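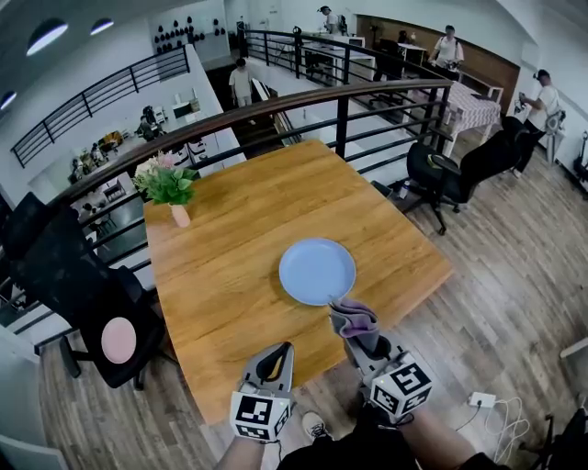 The square table on the mezzanine, with the pale blue plate, the pink vase and a folded cloth at the near side of the plate.

The Mezzanine Table at Cosgrove
Gallery: 1 picture

Cosgrove is the two-level workspace we share on the Lostberg side of the river. The lower floor is desks. The upper level is a mezzanine with a rail along the edge, and it has one table that anybody can use. We get more questions about that table than about the desks, so it has its own page. The notes follow the same order as our other room pages: furniture, what goes on top, the rail, then practical matters.

The table
Square, wood, with a warm honey-colored top and visible grain. It came from Clostar, a secondhand office and restaurant dealer, in December. It cost 104 dollars with delivery. The top was sanded and oiled before it went upstairs. Please use a coaster or a mat under hot cups. Rings can be rubbed out with a little oil if they are caught the same day.

The plate
Round, pale blue, with a slightly raised rim. It is the everyday plate from the upstairs cupboard. We have more of the same pattern, and replacements are easy to find if one breaks. Wash it in the small sink and put it back on the left side of the shelf.

The flowers
A small pink vase with a narrow neck stays at the far left corner, where it is out of the way of plates and laptops. In the picture it holds green leaves and pale pink flowers. The leaves spread a good deal wider than the vase, so move it by the base and keep a hand on the stems. Whoever opens up in the morning checks it.

The cloths
Lavender-gray, used folded. They work as napkins or for wiping down the table. Used ones go in the bin under the sink and are washed together on warm. Bleach turns them blotchy. We lost four that way the first winter.

The chairs
Two black office chairs with mesh backs. The one on the left has a high back and a round pale pink cushion attached to it. The one on the right has black armrests. Both are on casters and roll easily on the wood floor, so push them in when you leave. We looked at proper dining chairs and decided against them. People sit up here for two or three hours at a stretch and the office chairs are more comfortable. If you take one down for a meeting, bring it back up the same day.

The floor
Light wood planks. Sweep with the soft broom and use a damp mop only. Bottles and bags left by the chair bases get rolled over, so take them with you when you go.

The railing
Black metal with a dark brown wooden handrail on top. It curves along the edge of the mezzanine behind the table. Don't hang coats or bags on it, and don't stand cups on the handrail. There are people working below.

The view down
Through the gaps in the railing you can see part of the lower level, with a desk area and office equipment. Farther back are the shelves and a group of colorful items. Sound carries between the two floors in both directions. Phone calls are better taken in the hallway.

Using the table
Open from 8 a.m. to 7 p.m. No booking for lunch. For anything longer than an hour, put your name on the sheet at the top of the stairs. It seats two comfortably. Larger groups should use the long table in the Trondumard room, next to the kitchen.

Before you leave, take your dishes to the sink, wipe the top, and put the vase back in its corner if you moved it.

Details
Location: Cosgrove, upper level
Bought from: Clostar
Upstairs locker code sheet: ask at desk 72
Other pages in this gallery: Lower floor desks, Trondumard room, Kitchen, Front entrance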